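Fidirell Furniture Safety Checks
Room and Contents Inspection, Grirnudgate, Room 7
Inspected by: Davoud Moradi
Date: 7th November
Form in use: Adham general contents form, part 2 (tables, worktops and loose items)

Results are entered as Pass, Pass with comment, Action or Not checked. A comment is required for everything except a plain Pass. Items marked Action are carried to the list at the end of the form.

1. Access and floor

1.1 Door opens fully and closes without force. Pass.
1.2 Route from door to table clear. Pass.
1.3 Floor free of trailing leads. Pass with comment. One extension lead runs along the skirting and is held by clips. Two clips are missing near the socket. Lead lies flat at present.
1.4 Floor covering secure at edges. Pass.

2. Table, top surface

2.1 Surface free of splits, lifted grain and splinters. Pass with comment. Checked by hand with a cotton cloth over the full top, both along and across the grain. The cloth caught once, at the corner nearest the window. Rubbed down on the spot with fine paper and checked again. No further catch.
2.2 Surface free of residue. Pass.
2.3 Finish intact. Pass with comment. Pale wood, wavy grain, finish even under the overhead light. Glare is noticeable when seated facing the wall. See 5.2.
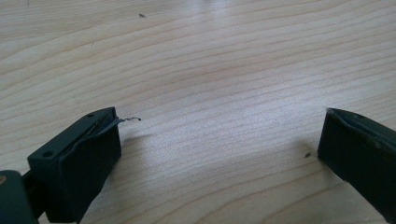 Item 2.3. Table top, grain and reflected light.

2.4 Edges and corners eased. Pass. Corner radius is acceptable under the form.
2.5 Old repairs sound. Not checked. The July sheet mentions a filled screw hole on the underside. The table was in use and could not be turned over.

3. Table, frame and stability

3.1 No rocking on level floor. Pass with comment. Slight movement at one leg, taken up by adjusting the foot half a turn. Lock nut tightened afterwards.
3.2 Leg fixings tight. Action. One bolt turned by hand. Nipped up with a spanner, but the spring washer is flat and needs replacing. Use the Nikzad washer from the spares drawer, not the plain one fitted to the other tables in this block.
3.3 Load label present. Action. Label missing. The July sheet records it as present but loose.
3.4 Feet fitted with pads. Pass.

4. Loose items

Each item is checked for chips, cracks, sharp edges and flaking colour. Items that fail are taken out of use at once and tagged. Do not return a tagged item to the room after gluing unless the tag has been signed off.

4.1 Items clean and free of grease. Pass.
4.2 No cracks or sharp edges. Pass with comment. The smooth white item with the thin orange stripe was examined under a hand lamp, including the curved part that falls into shadow. Nothing found by eye or by fingertip.
4.3 Coloured markings firm. Pass with comment. Orange stripe on the same item rubbed with a damp white cloth, 38 strokes as set out in the form. No colour on the cloth.

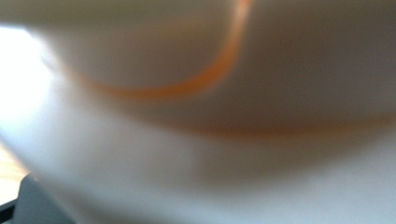 4.4 Items stored below shoulder height. Pass.
4.5 Damaged items tagged and removed. Pass. None found on this visit.

5. Lighting and seating

5.1 All lamps working. Pass.
5.2 Glare on work surface acceptable. Pass with comment. A soft band of light shows across the table top. It does not hide small items but is tiring over a long session. Moving the table a little way towards the door would clear most of it. Raised with the room user, who prefers the present position.
5.3 Light level at table adequate. Pass. Meter reading more than 2000 lux directly below the fitting with the blind open. The reading should be taken with the blind closed as well. Blind cord was tied up out of reach and this was not done.
5.4 Chairs stable, no loose screws. Pass.

6. Second look at table top

Required wherever rubbing down has been done during the visit. Wait until dust has settled, wipe with a dry cloth, then view from a low angle along the grain.

6.1 No raised fibres. Pass.
6.2 No visible change in sheen. Pass with comment. Satin appearance. Lines in the grain vary in strength and should not be recorded as scratches. The July sheet lists one "long scratch, centre", which could not be found by touch and has been struck out.

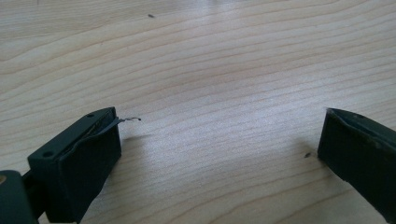 7. Items carried forward

3.2 Replace spring washer on leg bolt. Check the remaining bolts at the same time.
3.3 Fit new load label.
2.5 Turn table and inspect filled screw hole.
5.3 Repeat light reading with blind closed.
1.3 Replace two missing lead clips. Low priority.

Room may remain in use. Table not to be moved or leaned on at the leg named in 3.2 until the washer has been changed.

Signed: D. Moradi
Copy to: Grirnudgate site office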